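# Bedspreads and bedside surfaces: frequently asked questions

**Can I stand things directly on a Skurdale bedspread?**

Yes, for short periods. The weave takes a static load without marking if the underside of the object is smooth. Put a tray under anything with feet or a narrow stem. Item 797 (lavender gray) shows pressure marks sooner than the darker shades.

**What belongs on the shelf behind the bed?**

Light items with a wide footprint. Wicker baskets with a tall handle go at the back, with the handle parallel to the wall. Mesh pen holders can stand next to them – pack pencils and brushes tips up. Keep water bottles capped.

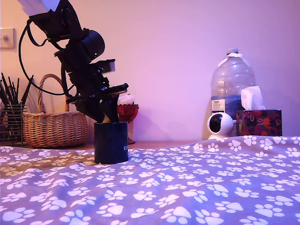 Halina Szulc writes that her basket left fine scratches on a painted shelf after one winter, and asks whether felt pads would stick to rattan. They don't hold well. Sew a felt disk to the base with waxed thread instead, or use the Nellness liner, size 11.

**Are candles allowed near the bedspread?**

Not lit. The fabric has no flame-retardant finish. A glass holder may stay in place as decoration.

**How do I remove wax?**

1. Let it harden fully.
2. Lift the crust with a blunt plastic edge.
3. Cover with plain paper and press with a cool iron, moving to clean paper each time.
4. Wash at the temperature on the label.

**How often should wicker be cleaned?**

Twice a year, dry brush only. January is a poor month for damp cleaning, as heated rooms dry the cane too fast – it splits at the handle joints first.

Last revised 2 July 2023, Miłosz Lis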